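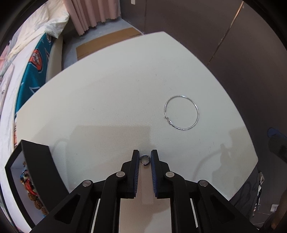
Section 4. Changing the finger pads and checking the jaw

The Stikus hand-held gripper has two parallel fingers, four pivot screws and a strong preference for being looked after before it complains. This section covers new pads, the pivot check, the lens wipe and the small-parts test. Allow half an hour the first time. The second time will take longer, as you will be overconfident.

You will need:
A pair of blue ribbed pads (they come in twos, and should be changed in twos)
The short driver from the lid of the Stikus case
Isopropyl alcohol and a lint-free cloth
A plain, light-colored surface
One small metal ring and one larger hoop, for the test at the end

CAUTION: Unplug the data cable before you put a tool anywhere near the linkage. The trigger does not know you are doing maintenance. It will close on a fingertip with the same enthusiasm it shows for everything else.

4.1 Removing the old pads

1. Set the gripper down with the fingers open and pointing away from you.
2. Slide a fingernail under the base of one pad and peel toward the tip. Go slowly. A pad that comes off in one piece leaves very little glue; a pad that comes off in eleven leaves your afternoon in ruins.
3. Repeat on the other finger, even if that pad still looks fine. One new pad and one old pad will pull small objects to one side, and you will spend a day blaming the software.
4. Wipe both inner faces with alcohol and let them dry completely.

Note: Do not scrape the fingers with a blade. The Penside workshop can replace a gouged finger, but they will ask how it happened, and they have heard your answer before.

4.2 Fitting the new pads

1. Peel the backing halfway and line up the pad with the tip of the finger. The tip is what matters. A little bare finger at the base harms no one.
2. Press from the tip downward, removing the rest of the backing as you go.
3. Check that the ribs on both pads run the same way.
4. Close the fingers gently by hand and hold them shut for 2 minutes. There is no clamp for this. You are the clamp.

The pads are good for 4000 closures, or until the ribs at the tip have gone smooth, whichever comes first. If you work mostly with metal parts, it will be the ribs.

4.3 Checking the pivots

There are 4 silver screws across the linkage arms, two on each side. They work loose in pairs, so check all of them.

1. Hold the body still and wiggle each arm from side to side. A trace of play is normal. A click is a loose screw.
2. Tighten a loose screw until it stops, then back it off an eighth of a turn. Fully tight feels more professional and will stall the jaw.
3. Open and close the fingers ten times by hand. Both should move together and stay parallel all the way. If one arrives late, the inner screw on that side is too tight.

CAUTION: Never oil the pivots. Oil travels down the arms and onto the pads, and then you are back at 4.1.

4.4 Cleaning the lens

The camera sees the whole jaw and a great deal of whatever room you are in, with straight edges bent into curves and the corners dark. All of this is normal for the lens. Haze or a soft patch over the fingertips is a smudge.

1. Blow off loose dust before wiping.
2. Wipe from the center outward with a clean part of the cloth. Your sleeve is not a clean part of the cloth.
3. Reconnect the cable and look at the preview. Both fingertips should be in view with the jaw open.

4.5 The small-parts test

Use jewelry. It is thin, shiny and uncooperative, and if the jaw can manage it, washers will seem like a vacation.

1. Lay the small ring flat on the table, with the hoop off to one side.
2. Bring the open fingers down until the ring sits between the tips. The body should be level and the tips just clear of the table.
3. Squeeze the trigger slowly. The ring should stay put until both pads touch it, then lift straight up.
4. Hold for five seconds, then put it down where you found it.
5. Do the same with the hoop, gripping the wire well away from the clasp. The clasp is the weakest part and will open out of spite.

If the ring slides sideways: one pad is higher than the other. Refit both.
If the ring shoots across the room: you squeezed too fast. Find the ring, then try again.
If the fingers close over the ring without gripping it: the tips are too high, or a pad has been fitted short of the tip.
If the jaw shows error 1696 in the preview: the trigger has lost its zero. Release it, wait for the light to settle and start from step 1.

Note: Shadows from the fingers will fall across a white table. Move the lamp only if they hide the part.

4.6 Putting it away

Store the gripper with the fingers slightly open. Pads left pressed together for over a week will stick, and they will choose Wednesday morning to tell you - just before the session starts. Write the pad change on the card in the lid. Spare pads ship from Buvville, and damaged arms go to Penside with the card enclosed.

Continue to Section 5, Calibrating the trigger.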